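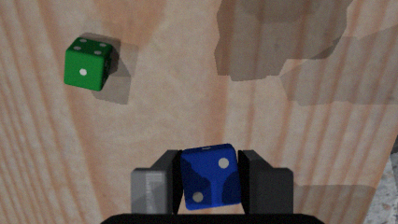
November 2, 2018

Kennel workshop notes, mostly crate training and the chew feeder. Writing this while Pacheco sleeps under the bench, so if it stops mid-sentence you know why.

Pacheco first. Five nights in a row now in the crate with the door shut, and last night he only whined when the heating kicked in. Xóchitl thinks the blanket over the back half did it. I think it was moving the crate away from the wall with the pipes, but we did both on the same evening like idiots, so who knows! Going to take the blanket off over the weekend and leave the crate where it is.

Lokau is another story. She goes in for food, eats, and backs straight out again. I tried feeding her at the far end and she just stretched her neck (she is a long dog). Xóchitl's idea is to drop the bowl altogether and scatter the kibble so she has to walk around in there. Trying it tonight with half her dinner.

Weights this morning, before breakfast. Puppy from the Kidomeck litter, the brown one: 1092 grams. His sister: 857. She was behind last time too, but she's eating well and is as loud as the rest of them, so I'm not panicking. Vet said to call if she goes two days without gaining. Please use the small kitchen scale for these two and put the same towel in the box every time, then zero it. Somebody used the thick towel on Wednesday and I spent ten minutes thinking she'd had a growth spurt.

Feeder. I rebuilt the lid on the Jurkiveo box because Pacheco had worked out how to flip it with his nose. New lid slides, and there's a groove down each side so it can't lift. He pawed at it for a while, then lay down and looked at me – so, good lid. The groove on the left is too tight and needs sanding. I also want to round off the front corners, they're sharp enough to catch a lip.

Filled to the line it holds 372 grams of the regular kibble. The puppy food is smaller and packs tighter, so don't go by the line for that one, weigh it.

Old note from April says to wash the rubber mat in vinegar and water. Did that, and it still smells like April. Ordering a new one.

To do:
sand left groove
nail trim for Lokau, back feet only, she did the front like a champ
new mat
ask Xóchitl where the short leash went
write down what Lokau does tonight with the scattered kibble, even if it's nothing

9 pm, Lokau went all the way in. Came out with a piece stuck to her ear. Door stayed open, I didn't push it.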